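A gripper you hold yourself

I had wanted to get my hands on the Clarkeo kit since it first turned up in August, so when its lead designer offered to bring one over and talk for an afternoon, I cleared my desk and put the coffee on.

The idea is easy to like. You hold a two-fingered gripper in your hand, a camera on it records what you do, and the recordings are used to teach a robot arm the same job. You don't need the arm in the room. "People have kitchens and bedrooms and messy tables," the designer told me. "Most of them don't have a robot. So we made the part that goes to the mess."

She started small, at a workshop in Breltbridge, and the early versions were far too heavy. "My wrist hurt after ten minutes," she said. "I'd put it down and find reasons to answer email." The one I tried has open cutouts through the body, and she shaved it down by 212 grams between the second version and this one. I used it for most of an hour and only noticed my arm when I stopped to eat a cookie.

What surprised me was how quickly I got picky. Cups are fun. Cloth is hard. Bottles are where you find out if your grip is any good, and I wanted to know why she kept coming back to them.

"They're tall, they're smooth and they tip," she said, laughing. "If you squeeze too high you knock it over. Down low it's steadier, but then you have to get your hand in past everything else on the table. I love bottles! Our test set has 1787 recordings and I'd guess my favorites are all bottles."

The pads inside the fingers are the part that wears out. Clarkeo rates them for more than 4000 grips, and a spare pair comes in the box. Swapping them took me a while the first time – the screws are small and I have big thumbs – but the second time went fine. The software, called Sakamoto, sorts your takes as you go and lets you throw out the bad ones with one click. I threw out plenty.

I do have gripes. The kit costs 240 dollars more with the Kongate carrying case, and I think the case should be included. The printed guide is also thin on what makes a good take, and she agreed with me there. "We wrote it for ourselves," she said. "The new one is longer and has a whole page on clutter."

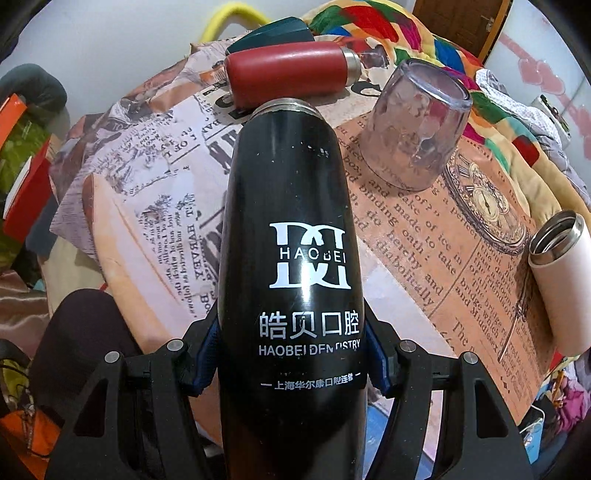

She is firm on that last point, too. "Leave your stuff where it is," she told me as she packed up. "Just start picking things up."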